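Vavum Klangarchiv im Test: Musik laden, taggen, Klingeltöne schneiden

31. August 2019 . Kategorie: Software, Audio . 5 Kommentare

Kurz vorweg: hab das Programm selbst bezahlt, kein Testkonto. Version für Windows, Laptop ist nicht mehr der jüngste. Meine Sammlung: 800 Dateien, kreuz und quer benannt, vieles noch aus CD-Zeiten. Track 01, Track 02, Unbekannter Interpret. Kennt man.

Installation ging fix. Beim ersten Start will Vavum den Musikordner wissen und legt dann los. Kein Konto nötig, gut. Werbung auch keine, noch besser. Vorher hatte ich Nekska, da ging bei jedem zweiten Klick ein Fenster auf. 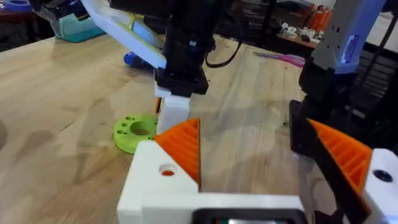 Die Tag-Erkennung also. Bei bekannten Alben fast immer richtig, inklusive Jahr und Tracknummer. Bei Live-Mitschnitten wirds dünn. Akustikversionen landen gern beim Studioalbum, und dann hat man das Stück doppelt in der Liste. Lässt sich von Hand ändern, nervt aber. Bei 16 Titeln hab ichs gemacht, danach keine Lust mehr.

Cover werden mitgeladen, Größe einstellbar. Umlaute: bitte vorher prüfen! Bei mir wurde aus Ä zweimal ein Fragezeichen, im Dateinamen wohlgemerkt, im Tag stimmte es.

Klingelton-Editor. Deswegen eigentlich gekauft. Anfang und Ende mit der Maus ziehen, Ein- und Ausblenden per Häkchen, speichern als mp3 oder m4r. Die Wellenform könnte größer sein, auf die Zehntelsekunde genau trifft man so nicht. Für den Refrain reichts. Übertragung aufs Handy nur per Kabel, die Funktion "Senden" macht bloß eine Mail mit Anhang auf.

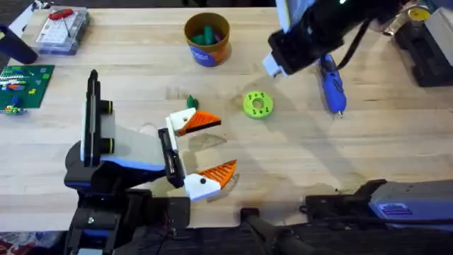

Lautstärke und Formate

Angleichen der Lautstärke klappt ordentlich, auch für den ganzen Ordner auf einmal. Original bleibt erhalten, wenn man das Häkchen setzt. Steht leider nicht von alleine drin, also aufpassen. Liest mp3, ogg, flac und wav. Wma nur teilweise, ein paar alte Dateien hat er einfach übersprungen ohne was zu sagen.

Umwandeln von flac nach mp3 ist langsam. Faslow war auf dem selben Rechner deutlich flotter, kann dafür keine Tags. Holmgren hab ich nur kurz probiert, Menüs alle auf Englisch und die Playlisten waren nach dem Update im Februar weg. 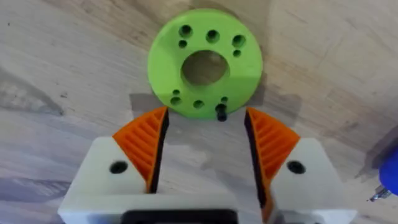 Grüne Scheibe mit Löchern auf hellem Holztisch.

Playlisten bei Vavum: normal als m3u, Autoradio liest sie. Mehr als 200 Titel pro Liste mag das Radio nicht, liegt aber am Radio.

Was fehlt: Suche nach Dubletten, dunkle Ansicht, Hilfe auf Deutsch (Programm selbst ist übersetzt, die Hilfe nicht). Abgestürzt ist er mir einmal, beim Cover laden, danach war alles noch da.

Wertung: 4 von 5 Punkten. Wer nur Klingeltöne schneiden will, nimmt was kostenloses. Für die Sammlung zum Aufräumen kauf ichs auch nächstes mal wieder. Test der Mac-Version kommt evtl. noch, wenn ich an ein Gerät rankomme.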